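Costside Lab Supply - Pipette Tips and Racks: Frequently Asked Questions
Last updated Nov 28, 2021

Which tip sizes do you carry?
We carry 20 µL and 600 µL tips, with and without filters. Other sizes can be ordered through the Vornach warehouse, but those orders can't be combined with stock items.

Will your tips fit my pipette?
They fit most single-channel pipettes with a standard cone. If you aren't sure, ask for a sample bag before you buy a case. A tip that fits should seat with light pressure and come off cleanly with the ejector. If you have to hammer it on, it's the wrong tip.

What is the difference between a rack and a refill?
A rack is the whole box: base, lid and the tray of tips. A refill is only the tray. Refills cost less and take up less shelf space, but you need an empty base of the same series. Fila trays go in Fila bases only.

Can I autoclave the racks?
Yes, the base and lid can both be autoclaved. Leave the lid unlatched and don't stack anything on top. Let the rack cool fully before you close it - a warm lid that gets pressed shut can warp at the corners. Racks sold as sterile are ready to use and shouldn't be autoclaved again.

How many racks are in a case?
There are 8 racks in a case of the 20 µL size and 4 in a case of the 600 µL size. We don't split cases.

Do the lid colors mean anything?
Not on our racks. The color isn't a size code, so go by the printed label on the carton. Many labs pick one color per bench or per project, and you can ask for a color when you order. We'll match it if it's in stock.

Can I get a clear box?
Yes. Clear and colored boxes cost the same. 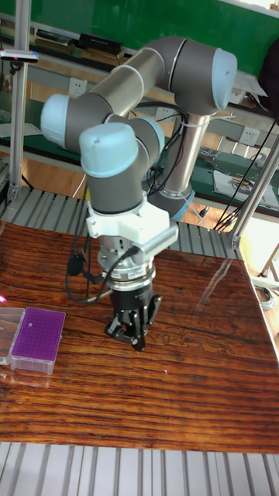 Tip rack with a purple lid and frosted base, next to a clear box.

How should I store opened racks?
Keep the lid closed between uses and keep the rack out of direct sun. Write the date you opened it on a piece of tape on the base. Don't write on the lid, as lids get swapped.

Do you take back empty racks?
We take back clean, empty bases and lids with no tips inside. Pack them in the original carton and mark it "returns". We can't accept anything that has been used with hazardous or radioactive material.

When will the Rimkutė wide-bore tips be back?
We expect them in February. You can place a back order now and we won't charge you until they ship.

Who do I contact about a damaged case?
Write to Hooman Jafarzadeh in customer service. Include the lot number and a photo of the carton, and keep the packaging until you hear back.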